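30 July 2026

Another week, another person telling me a whiteboard will fix my life. The current theory, which I picked up from a newsletter called Clerklow, says that every household decision should be sorted under A, B or C on a small dry-erase board, and that the sorting should be done standing up. A is for today, B is for this month, C is for things you are allowed to forget. The newsletter ran 2,000 words on this. I read all of them over lunch and I want the lunch back.

My doubts start with the board. Small framed boards are sold as if they lived on a wall, and in my experience they end up flat on a table, where they compete with the mail. Then there's the surface. Every one I've owned wiped clean for a few months and after that kept a gray ghost of whatever I wrote in the first week. The Jarier I bought two summers ago still says "gutters" if you get the light right.

I have more time for erasers, up to a point. I don't see why anyone needs the deluxe felt block from Kleinschmidt with the replaceable layers (6 of them, and I have yet to peel off the second). An old sock does the same work on fresh ink. On old ink neither does much, and you end up going over it with fresh marker and wiping quickly, like everyone's teacher did.

And the letters! The Lillia planner people sell a stencil so your headings come out even. It's a capital A. You have been drawing it since you were five. If it comes out with one leg longer than the other, the groceries will still get bought.

A plain deli eraser and three letters in thin marker, no stencil:
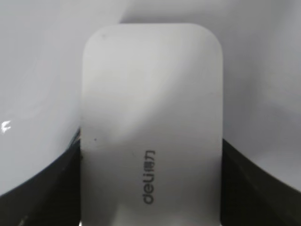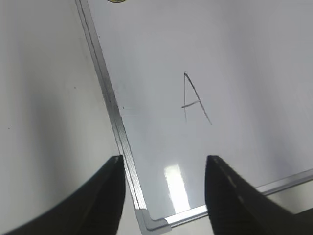
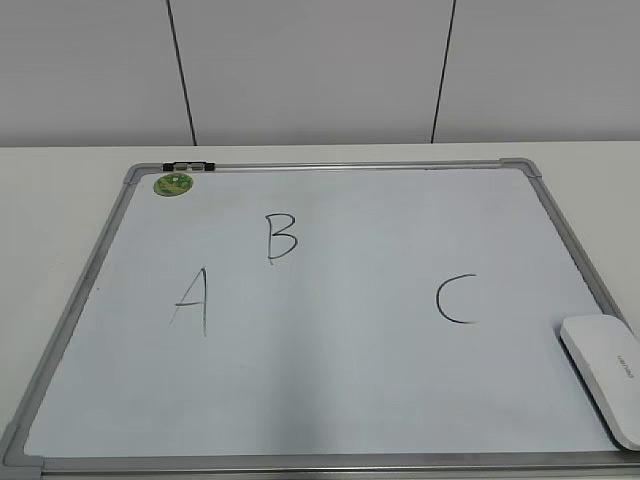
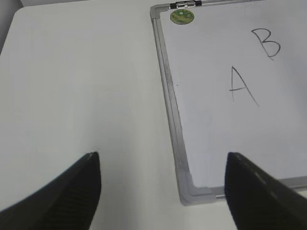
So I'll give the three-letter business until the end of August and see. My guess is that C fills up first, A gets rewritten every morning with the same two chores, and B turns into the place where the dentist goes to be ignored. I've kept paper lists that worked exactly this way, and they cost nothing and fit in a pocket.

What I would like to hear from the Clerklow crowd is what happens when something moves from B to A. Do you erase it and write it again? Draw an arrow? The piece skips that part completely, and it's most of what I do with a list. If you've used a board like this for longer than a season, the comments are open until I get tired of them.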